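Re-routing the gripper cable on the kitchen arm

13 June 2022

The Grandham cell has been stopping on gripper comms faults, always with the wrist rolled well over and never at home position.

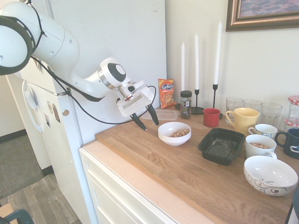 Mirko Guerra had already swapped the controller-side connector, with no change. I put a meter across the gripper lead and flexed it by hand. One conductor went open near the plug at the gripper end. The outer jacket looked fine.

The cable runs outside the arm and hangs in a loop from the upper link. The loop has to be long enough for full wrist travel but short enough to stay off the fridge handle and anything tall on the bench. Ours had crept towards the base, so the plug was taking the load at the end of each roll.

What I did:

Power off, arm parked, e-stop in.
New lead fitted, same length as the old one.
Upper tie point moved 50 mm towards the wrist.
Strain relief added 16 mm back from the plug. Hook-and-loop, no zip ties. Zip ties get overtightened and start the whole thing again.
Flange bolts checked while I was there. 2 had backed off slightly. Cleaned, threadlocker, torqued to the sheet.

Tool centre point was re-taught afterwards, as the flange had been disturbed. I then ran the wrist through its full roll at reduced speed, 9 cycles, watching the loop. No faults logged and no snagging.

Jonatan Engebretsen wants the cable moved to a sprung retractor. I'm not keen on the extra mass at the upper link, and the payload settings would need redoing. I'll look at the lead again in October and meter it before deciding. The old one is in the drawer with a tag on it, if anyone wants to cut the jacket open.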